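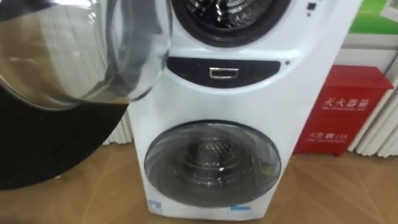

Trucos de lavado que me han salvado más de una camiseta

Llevo años apuntando en una libreta todo lo que voy aprendiendo sobre la colada, unas veces leyendo y otras (la mayoría) a base de estropear cosas. Como en mayo ya os conté lo de guardar los edredones, hoy toca la ropa de diario, que me lo habéis pedido mucho en los comentarios.

Las toallas ásperas

El culpable suele ser el suavizante, aunque suene raro. Va dejando una película en los rizos y la toalla ni seca ni se siente blandita. Yo las lavo a 60 grados con la mitad del detergente que usaba antes y medio vaso de vinagre blanco de limpieza en el cajetín del suavizante. Luego las sacudo bien fuerte antes de tender, ¡y se nota muchísimo! Eso sí, el vinagre nunca con lejía, ni en el mismo lavado ni «un chorrito por si acaso».

Manchas, según de qué

Grasa: una gota de lavavajillas sobre la mancha en seco, frotar con el dedo, esperar un rato y a lavar. Si la mojas antes, cuesta el doble.

Sangre: agua fría, siempre fría. Mi suegra la deja en remojo con un poco de sal y le funciona.

Vino tinto: papel de cocina sin frotar, solo apretando, y después percarbonato disuelto en agua templada si la prenda es blanca. Con la lana y la seda ni se te ocurra.

Hierba: alcohol de farmacia con un algodón. Probad antes en una costura por dentro, que a mí se me fue el color de un pantalón verde precioso y todavía me acuerdo.

Los cuellos de las camisas

Jabón de pastilla del de toda la vida, el cuello un poco húmedo y un cepillo de uñas viejo. Naima El-Sayed me escribió para decirme que ella usa champú para pelo graso y lo he probado: va estupendamente, y huele mejor.

Calcetines que desaparecen

Una bolsa de malla para cada persona de la casa, colgada dentro del cesto. Cada uno echa allí los suyos, se cierra la cremallera y va todo al tambor. En casa somos 5 y desde entonces solo he perdido un calcetín, que además era feo. Las bolsas no las llenéis hasta arriba, que entonces el agua no pasa bien y salen con el jabón pegado.

Ropa negra

Del revés, en frío y con programa corto. Nada de tenderla a pleno sol. Los vaqueros negros los lavo cada 8 usos, más o menos cuando me da vergüenza, y entre medias los cuelgo una noche en la ventana.

Limpiar la goma y el filtro

Una vez al mes paso un trapo con agua y un poquito de bicarbonato por los pliegues de la goma, que ahí se queda pelusa, alguna horquilla y hasta monedas. El filtro lo abro con una bandeja de horno debajo y dos toallas viejas alrededor. Y la puerta, entornada después de cada lavado, salvo que tengáis niños pequeños o gatos rondando, claro.

Tender para planchar menos

Las camisetas por el bajo, las camisas en percha y abrochadas hasta el segundo botón, los pantalones por la cintura. Si la ropa se ha quedado olvidada dentro (me pasa casi cada semana), otro centrifugado suave no arregla nada; mejor un aclarado corto y a tender enseguida.

La próxima entrada va de jerséis de lana y polillas. Si tenéis algún remedio que os funcione de verdad, dejádmelo abajo y lo pruebo.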